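Rim Detection for Tableware Grasping with a Wrist Camera
Project report, group Mirnari. Delali Amoah, Zuweira Ackah, Abdul-Rahman Owusu. Supervisor: Philomena Ankrah
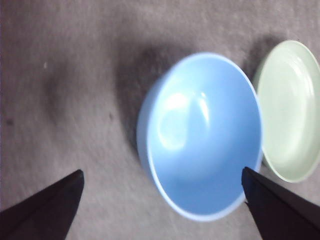 Figure 1. Wrist camera view with the blue bowl between the fingers and the green plate beside it.

1. Introduction

Our project is a part of the table clearing work in the robotics laboratory. The arm must pick bowls and plates from a soft grey surface and put them in a rack. The previous group wrote a controller which moved the gripper to a fixed height above the centre of each object. This works for cups, but a bowl is wider than the opening of our gripper, so the fingers must take it by the rim. For this the software has to know where the rim is, and it has to know it well.

We were asked to write the software between the camera and the motion planner. The input is one colour picture from the wrist camera together with the joint angles of the arm. The output is a grasp pose, or the message that no safe grasp was found. We did not change the arm, the fingers or the low level controller.

2. Background

The older laboratory code dates from 2009 and finds circles by edge voting. It was made for a camera fixed above the table. When the camera sits on the wrist and looks at an angle, a round opening becomes an oval, as with the bowl in Figure 1, and the circle method gives either no result or several wrong ones. We therefore decided to fit ellipses.

A second difficulty is that the fingers are always in the view. They are black and have straight, strong edges. In Figure 1 the tip of the right finger covers a part of the bowl's rim and also hides a part of the plate. Any method that needs the complete outline will fail in such a position, and this is exactly the position where a good estimate is most needed.

3. Software structure

The program has four modules, connected by the message system Rostodix which all groups in the laboratory use.

The mask module removes the fingers. We know the opening of the gripper at each moment, so the module takes a stored finger outline for this opening and deletes these pixels before any other step. We made the outline a little larger than the real finger. At first we used the exact outline, and a thin line of finger edge stayed in the result and was fitted as a rim.

The segment module separates objects from the surface by colour and by texture. Colour alone was enough for the blue bowl. The mint-green plate is pale and has weaker contrast with the grey surface, and for it the texture helped us more, as the surface has a fine fibre pattern and the plate is smooth.

The ellipse module collects edge points from the border of each segment and fits an ellipse with repeated random sampling. We allow up to 3000 samples for each object. An ellipse is accepted only when enough of its length is supported by real edge points. Masked parts are counted as unknown and not as missing. This rule was suggested by Chutima Wattanapong from the planning group and it improved the results more than any other change we made.

The grasp module changes the ellipse into a circle in space, using the angle of the camera and the stored size of the object. Then it places candidate grasps along the circle and removes those where a finger would hit a neighbour.

4. Problems with light and shadow

The surface inside the bowl is glossy and the light comes from above. The highlight on the inner wall has a bright curved streak, and our first version sometimes accepted this streak as a part of the rim. The fitted ellipse was then too small and moved to one side. We solved it by using only the outer border of the segment. Closed bright areas inside a segment are now filled before the edges are taken.

Shadows gave the opposite error. The dark shadow at the upper left of the bowl in Figure 1 has a soft border, and when the threshold was low the segment module joined it to the bowl. The ellipse became too large. We now compare the hue and not only the brightness, and we reject edges which change too slowly across several pixels. A very blurred picture can still have a real rim that is rejected by this test. In that case the program asks for another picture after the arm has stopped.

The plate has one more problem. The ridges around its well are also ellipses, nearly parallel to the rim. For the grasp we need the outermost one, and the program keeps the largest ellipse that has sufficient support. When the plate runs out of the view, as in the figure, the remaining arc is sometimes too short and the size is badly estimated. For such objects we fix the size from the object list and estimate only the position.

5. Collision check

Figure 1 also shows why the last module is necessary. Between the bowl and the plate there is only a narrow strip of the surface. A finger which goes down on the right side of the bowl could press on the rim of the plate. Our check makes a safety zone around each neighbouring ellipse and removes every candidate whose outer finger enters it. In this arrangement it leaves candidates on the side turned away from the plate.

We had a long discussion about the width of the zone. With a wide zone the robot is safe but often answers that no grasp exists. We selected 5 millimetres as the default and made it a parameter in the configuration file.

6. Test and results

We tested on recorded pictures first and on the arm afterwards. The arm test had 69 attempts with changing positions of the bowl and the plate. We wrote down each failure by its cause. Most failures came from the plate when only a short arc of it was in view. The second group came from a wrong camera angle, which we found was caused by an old calibration file. After Delali replaced this file the error did not come back, but we had no time to repeat the complete test, and the reader should keep this in mind.

The highlight error from section 4 appeared no more after the change. The shadow error appeared again in a few attempts late in the day, when the laboratory lamps were the only light.

7. Remaining work

The object list must be written by hand and includes only tableware that we measured ourselves. An unknown bowl is detected, but its distance cannot be calculated from one picture. Two pictures from different wrist positions would give the missing information, and the message format already has a field for it.

The finger mask is stored for one type of finger only. The group Follholm wants to use our modules with wider fingers next February, and Abdul-Rahman has written a short script which records a new mask with the gripper in front of a white sheet. The script is in the tools folder with a readme. It does not yet check whether the recorded openings are complete, so this must be done by eye before the mask file is copied to the robot computer.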